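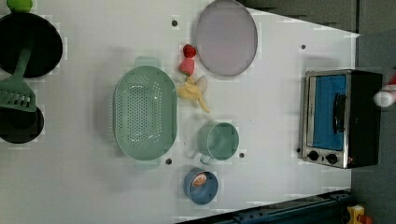 Younes Abdelaziz wrote to me last week to say that I had the vinegar all wrong, and that if I kept telling people to pour it straight onto their cucumbers while it was boiling I would have soft pickles on my conscience for the rest of my days. He has a point, and I've been chewing on it ever since (the point, and also the cucumbers, which are indeed a little soft).

So this post is going to be about refrigerator pickles again, and I'm sorry if you came for the tomato update. The tomatoes are four inches tall and sulking on the windowsill. There, you're caught up.

I started making pickles back in March, when it was still too cold to do much of anything outside and I had a bag of those small bumpy cucumbers from the market on Grindau Street going limp in the drawer. My aunt used to do hers in a big stone crock under the cellar stairs, with a plate on top and a rock on the plate, and the whole house smelled of dill from June until school started. I don't have a cellar. I have a third-floor apartment and a refrigerator that hums, so fridge pickles it is, and really they are such a forgiving thing to make! You slice, you salt, you wait, you pour, and the next day there's something crunchy and sour to put next to your sandwich.

Or crunchy if you do it the way Younes does. His method, which he typed out for me in one enormous paragraph and which I've been trying to follow faithfully, goes more or less like this. Slice the cucumbers and salt them well, then leave them in a colander over the sink for an hour. Rinse them fast and dry them in a towel, and he means properly dry, squeezing a bit. Meanwhile you bring equal parts white vinegar and water up to a simmer with the sugar and a spoonful of mustard seed, and then you take it off the stove and go away. Go read something. Call your sister. Come back when the pan has cooled all the way down and only then pour it over.

I had been skipping the cooling because I'm impatient, and the salting because I forgot. Last weekend I did both, and I will tell you the difference was enough that my husband, who is polite about pickles at best, went back to the jar twice before dinner. The slices snapped. I'd forgotten they could do that.

Now, the dill. I know people have feelings about this. I bought seed from Mahrous, the spice shop next to the dry cleaner, and I also had a bunch of fresh, and I made one jar of each to see. The fresh jar tasted brighter on the first day and a bit like a lawn by the fifth. The seed jar took longer to come around but I liked it more and more as the week went on, and it's the one I'd give to company. If you're going to eat the whole jar in two days (no judgment, I have met me) then go ahead and use fresh.

Garlic: more than you think, and smash it first. I use four cloves in a quart jar. One of mine turned a very odd shade of blue-green, and I nearly threw the whole thing out before I looked it up. Garlic will do that in vinegar sometimes and it's perfectly fine to eat.

I tried the same brine on red onions and on some carrots I cut too thick. The onions were lovely after 24 hours and went on everything we ate, eggs, beans, leftover rice. The carrots needed much longer, and next time I'll cut them into thin sticks or just admit that I don't like pickled carrots very much. My aunt put green beans in hers and I mean to try that once they're in season and cheap.

As for keeping them, I've been eating mine for up to three weeks, always from the fridge, always with a clean fork. Please don't put these in the pantry. They haven't been canned, and a recipe for the shelf is a different animal with different rules, and I'm not the person to teach you those.

A few of you asked what jars I use. They're old jam jars, mostly, soaked until the labels come off, and the lids still smell faintly of strawberry no matter what I do. I keep those ones for the onions.

Younes, if you're reading, the next batch gets your pinch of chili flakes too. I've got another bag of cucumbers in the drawer and the vinegar is cooling on the stove while I type, so I'd better go and see about it.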